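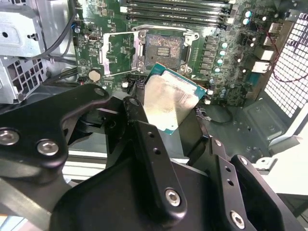
Vignesh Achari says used office desktops are a false economy and anyone who needs a computer for school or bills should save up for a new laptop. He wrote that under my last thread and I said I'd answer properly. I buy used desktops for myself and for family, and I've done it for years.

---

His main point is that a laptop does more. It does, if you carry it. My mother's computer has sat on the same corner of the same table since she moved to Firkley. She pays bills, prints recipes and talks to my aunt. A desktop with a full-size keyboard is easier on her hands and the screen is at a height she can read.

---

Where they come from: companies lease or buy a pile of identical machines, keep them for a set term, and clear them all out together. A reseller wipes them and puts them on a shelf. I get most of mine from Naidu, out past the tire place. Other people do fine with school surplus sales. I've never had much luck at those, the good ones are gone by 8 am.

---

What I paid last time: $57 for the tower, with power cord, no drive. The drive was $29 new. I already had a monitor and a keyboard. If you have to buy those too, add them up before you decide. A cheap tower plus a new monitor can land close to the price of a basic laptop, and on that part Vignesh is right.

---

Check what operating system the seller is promising and whether the machine is officially supported for it. A lot of the cheapest towers are cheap for exactly this reason. If it will only ever go online to read the news, Linux is fine and I'd use it without a second thought. If somebody needs a particular tax program, ask first.

--- 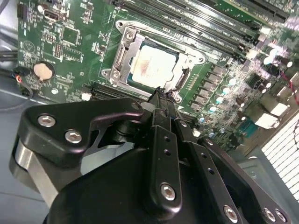

Memory matters more than people expect. I see listings with 4 GB and I skip them unless there's a free slot and I have a spare stick in the drawer. Web pages are heavy now. One browser with a handful of tabs will bring a machine like that to a crawl and then the whole computer gets blamed.

---

Read the listing for the words "small form factor." Those cases often take low-profile cards and a power supply you can't swap for an ordinary one. Not a problem for email. It is a problem if your kid is hoping to add a graphics card later, so ask the kid before you buy and not after.

---

Anitha Rai asked about noise. Some are loud. Usually dust, sometimes a tired fan. Ask the shop to switch it on and let it run while you look at other things. Naidu will do this. If a shop says no, I leave.

---

Also look at the back. I want enough USB ports for a printer, keyboard, mouse and one more, and I want a video output that matches the monitor at home. I once drove all the way back for an adapter that cost more than lunch. Take a photo of the monitor's ports on your phone before you go.

---

Wi-Fi: plenty of office desktops don't have it, they were wired in at the wall. A small USB adapter works. My mother's is on an actual cable along the baseboard and it has been less trouble than anything else in her house.

---

Warranty. Mine came with a short one from the store, on paper, stapled to the receipt. Private sellers give you nothing. I'd pay a little more for the paper, especially if you're buying for somebody who is going to call you every time it beeps.

---

Before the old one leaves your house, deal with the drive. I take it out and keep it. Dinesh Devadiga uses an erase tool and passes the whole machine on, and that's fine too - just don't set it on the curb with your tax returns in it. Firkley takes computers at the transfer station in February and again in the fall. Call ahead, they changed the gate hours.

---

A thing I got wrong: I bought my sister a tower that was far too big for her apartment. It was a good price and I stopped thinking there. It lived on the floor by the radiator and she kicked it every morning. She has a small one now, behind the screen, and I have the big one in my garage.

---

Photos are the other thing. My aunt has about 4000 of them and she thought they lived "in the computer," so a new computer scared her. We copied everything to an external drive first and let her open a few to see they were there. Took one evening. Do this before you shop, while nobody is in a hurry.

---

So, Vignesh: if you travel or study at the library, get the laptop. For a computer that stays on a table and does bills, I'd still go used and put the difference toward a decent chair.

---

Harish Sastry wants to know about printers. Separate thread, I need to find my receipts.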